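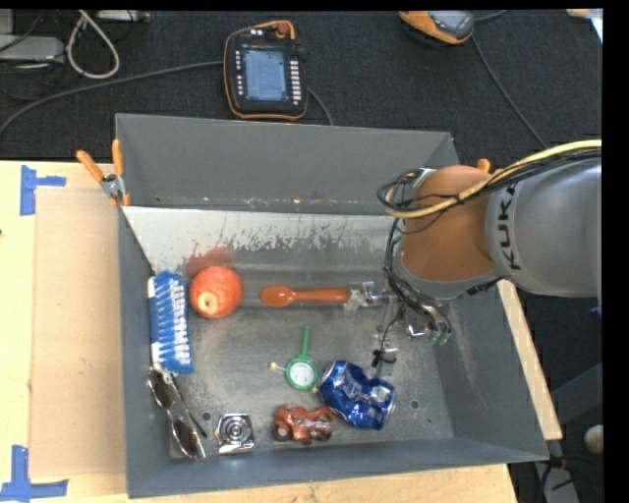 *The arm over the grey bin, Tuesday morning. Apple, brush, sunglasses, toy motorbike, the usual jumble.*

I've been on returns at Plornport for years, and most of that time my job was standing at a bench picking odds and ends out of bins. Now there's an arm for that (we call it Lougher, after the bay it stands in) and I mostly look after it. People keep asking me what that's like, so I've finally got round to putting up a page!

The first week was odd, I'll admit. My hands didn't know what to do with themselves. On a good shift I used to clear 900 items, and my shoulders told me all about it on the bus home. These days I set up the bins, keep an eye on the pendant and sort out whatever Lougher can't make sense of. Shiny stuff and thin stuff, mainly – I'd put money on those sunglasses being trouble.

Lesia Romaniuk trained 13 of us on the controls and she was brilliant, very patient with those of us who can barely work a telly. We got a small pay rise for it, though I still think it should have been more. What I do miss is the chat. Two of us used to share a bench and now it's one person per bay, so we've moved our tea break to half ten so that everyone gets the same one.

More from the Sunder line in December, if I remember to charge my phone.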